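Skodell Exhibit Register
Set-up guide for station property stores
Section 2: Labels, storage locations and first entries
Issued by Gritby, November 29, 2022

This section covers the label printer, the storage map and the first exhibits entered in the register. Complete Section 1 (user accounts and signing PINs) before you start. You will need an administrator account, the Darko label printer supplied with the register, one roll of labels and a hand scanner.

Set up the register with test records first. Do not enter exhibits from a live case until the checks at the end of this section have been passed.

2.1 Loading the label printer

1. Switch the printer off at the back and unplug the power lead.
2. Press both side catches and lift the lid until it clicks.
3. Slide the roll on to the spindle with the printed side of the labels facing up. A full roll holds 1,000 labels.
4. Feed the end of the roll under the grey guide and out through the front slot. Leave 20 mm showing.
5. Close the lid, pressing on both corners.
6. Plug in the power lead and switch on. The printer feeds one blank label and stops. The status light turns green.

Note: If the light flashes amber, the lid is not fully closed on one side. Open it and close it again.

Caution: The print head gets hot during long runs. Let it cool before you clear a jam. Do not use a knife or scissors to lift a stuck label.

2.2 Setting the label size

1. Sign in as an administrator and open Settings, then Labels.
2. Choose Darko from the printer list. If it is not listed, check the USB lead and select Refresh.
3. Set the label width to 80 mm. Leave the height on Automatic.
4. Tick the fields to be printed. Case reference, exhibit reference, date and time seized, and bag seal number are always printed and cannot be unticked.
5. Select Print test label.
6. Scan the test label. The word TEST should appear in the box at the top of the screen.

If nothing appears, click once inside the box and scan again. If the barcode prints with a white line through it, clean the print head with one of the wipes in the printer box and print a second test label.

Note: The officer's collar number is printed only if you tick it. Some forces leave this off labels that may be seen in open court. Ask your property manager which practice applies.

2.3 Building the storage map

The storage map tells the register where an exhibit can be put. Each place has a short code. A store is divided into rooms, then bays, then shelves. Freezers, drying cabinets and safes are entered as bays.

1. Open Settings, then Storage map.
2. Select Add store and type its name as it appears on the door or on the site plan. The name cannot be changed once an exhibit has been booked in.
3. Select Add room. Repeat for each room.
4. Open a room and select Add bay. Choose the bay type: General, Cold, Drying, Secure or Oversize.
5. For General bays, enter the number of shelves. The register creates the shelf codes.
6. Select Print location labels and fix one to the front edge of each shelf, at the left-hand end.

Drying and Cold bays ask for a review period. This is the number of days an item may stay there before a reminder is sent to the store's inbox. Enter the period given in your force policy. The register will not save the bay if the box is blank.

Caution: Secure bays need two signatures for every movement in or out. Make sure at least two people in the store have signing PINs before you create one. If only one PIN holder is on duty, items cannot be released.

2.4 Entering a test exhibit

1. Open Register, then New exhibit.
2. Type TEST in the case reference box. A yellow bar appears across the top of the screen and stays there while the record is open.
3. Enter the exhibit reference. Use the initials of the person producing the item, followed by a number, with no space.
4. In Description, write what the item is, its main colour and any marks on it. Do not write whose it is or what it is thought to show. Use plain words: "knife, black handle" is enough; "murder weapon" must not be used.
5. Choose a category. Clothing and bedding, Documents, Phones and computers, Cash and valuables, Drugs, Weapons and Other are supplied. Categories can be renamed but not deleted.
6. Enter the bag seal number, or scan it from the bag.
7. To add pictures to the record, select Attach and choose the files. JPEG and PNG files are accepted. Pictures are placed in the order in which they are chosen.
8. Select Save and print.
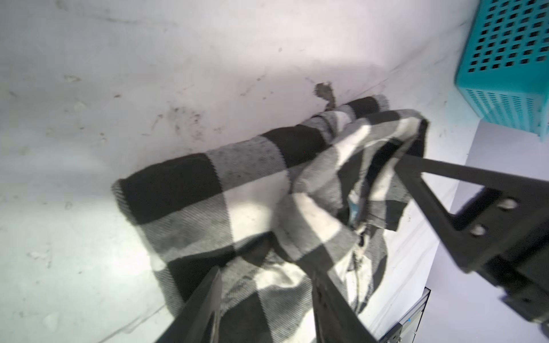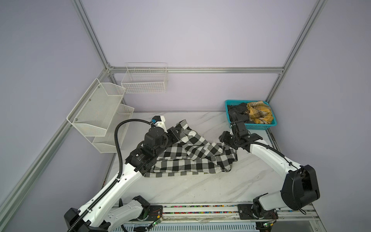

Figs 5 and 6. Checked garment in black and white on a pale work surface: Fig. 5 close up, Fig. 6 from further back.

9. Fix the label to the bag below the seal. Do not cover the seal number or the writing panel.
10. Scan the exhibit label, then scan the shelf label. The screen shows the exhibit reference and its new location side by side. Select Confirm and enter your PIN.

Note: A saved description cannot be overwritten. To correct a mistake, open the record, select Amend and type the new wording. The old wording stays in the history with the time of the change and the name of the user.

If the label does not print, do not save the record a second time. Open the record and select Reprint. Saving twice creates two exhibits with the same seal number, and both will be locked until an administrator removes one.

2.5 Moving an exhibit out of the store

1. Scan the exhibit label.
2. Select Move out and choose the reason: Laboratory, Court, Officer viewing, Return to owner or Disposal.
3. Enter the name of the person taking the item. For Laboratory, choose the laboratory from the list and enter its submission number.
4. Ask the person to sign on the pad.
5. Select Confirm and enter your PIN.

When the item comes back, scan it again and select Move in. If the bag has been opened, tick Resealed and enter the new seal number. The old number is kept.

Return to owner and Disposal close the record. A closed record can be read but cannot be moved or amended. Disposal also needs the authority reference from the officer in the case.

2.6 Linking a second store

Skip this part if you have only one store.

Stores are linked through the Zanditach connector, a small program that runs on one computer at each site. It must be left switched on.

1. Install Zanditach from the disc or from the download page in your welcome letter.
2. Type the site key and select Join.
3. Wait for Connected to appear at the foot of the window.
4. In Skodell, open Settings, then Linked stores, and tick the stores that may send items to this one.

If the connection drops, both stores can go on working. Movements between them are held and sent when the link returns. Held movements are shown in italics.

2.7 Checks before live use

Carry out every check with the TEST case open.

Book in an exhibit and find it by its seal number.
Move it from a General bay to a Secure bay using two PINs.
Move it out to Court and back in with a new seal number.
Amend its description and read the old wording in the history.
Print the full movement record and check that each step shows a time and a name.

When all the checks have been passed, open Settings, then Go live. The register deletes the TEST case and its attachments. The storage map and the label settings are kept.

Caution: Go live cannot be undone. Print any test records you want to keep for training before you select it.

Continue to Section 3: Audits and overdue items.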